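Pletmont Workshop Notebook — Shared Bench Log
Home Notebook Materials Storage Room Use Contacts
Print this entry | E-mail this entry

April. Sorting and storage of the colored block stock

Purpose of the entry

This entry records the work done on the block stock during the afternoon session and sets out how the stock is to be kept until the Bako order is divided between the rooms. It is written for those who share the bench and for whoever prepares the next materials count. The previous entry on this subject should be treated as superseded, except for the paragraph on paint, which remains correct.

Condition of the stock on arrival

The blocks were returned from the Ustis room in mixed condition. Most were sound. A number had marks on the faces, chiefly near the edges, where blocks had been knocked together in transport or stacked under load. The marks are in the paint for the most part and do not affect how a block sits on a flat surface. Two blocks had splits running with the grain and were withdrawn. They have been set aside in an envelope on the upper shelf, and should remain there until Garba Lawal has looked at them.

The cardboard dividers supplied with the stock were no longer fit for use. They had softened at the corners and left fibers on the paint, which then had to be brushed off by hand. The dividers were discarded. It is recommended that cardboard not be used again for painted pieces, whatever the supplier may say about it.

Cleaning

Each block was wiped with a barely damp cloth and then with a dry one. Solvent was not used. An earlier trial with the Groser cleaning fluid dulled the finish on one face of a test piece, and the fluid has since been moved to the metal cabinet with the thinners. Anyone who wishes to repeat the trial should do so on withdrawn blocks only and should record the dilution, as the first trial did not.

Blocks were left to stand on paper for about 2 hours before being handled again. The room was cool and the time may be longer than needed in warmer weather.

Sorting by color

The question of names came up again. The written inventory uses "violet" for one of the colors, while the labels in the Ustis room say "lavender" and the order form says "purple." All three refer to the same paint. For the purposes of this notebook the word will be lavender, and the inventory will be amended to match at the next revision. Yellow has caused no such difficulty, although under the bench lamp the shaded sides of a yellow block can look distinctly green, and at least one has been put back in the wrong place for that reason. Color should be judged from the face turned toward the light.

Blocks with surface marks were kept together with clean ones of the same color. There was some discussion as to whether they should be graded separately. The view taken was that grading would double the number of containers for very little benefit, and the matter was not pursued.

Containers and liners

The plastic bins remain the preferred container. The ribbed walls are stiff enough for the bins to be moved with a full load, and the rounded rim is easier on the hands than the folded edge of the old metal trays. A flat white liner is to be laid in the bottom of each bin before any blocks go in. Small flakes of paint and sawdust show up clearly on white, and a glance at the liner is usually enough to tell whether a batch needs to be wiped again. Liners should be cut slightly small so that they lie flat — a liner that rides up at the corner will tip the blocks standing on it.

The square markers on the outside and rim of the bins are to be left where they are. They should not be peeled off, covered with tape or used as a place to write the contents. Contents are recorded in the notebook and on the shelf card.

The yellow and lavender blocks may share a blue bin, set down singly on the liner and kept a little apart.

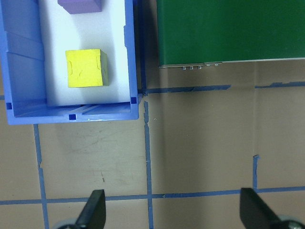 Points outstanding

The shelf cards are to be rewritten with the agreed color names. The old cards may be kept as scrap.

A decision is needed on the two split blocks. If they are to be repaired, glue and clamps are available in the second drawer, but the repainting would have to wait for the next mixing of that color.

The liner material is running low. A further roll should be requested with the Bako order and charged to general supplies, as was done previously.

The count sheet has been started in pencil and is clipped inside the back cover. Corrections should be initialed.

Entry closed at 4:40 p.m.

Pletmont Workshop | Contact the bench desk | © Pletmont. All rights reserved. | Back to top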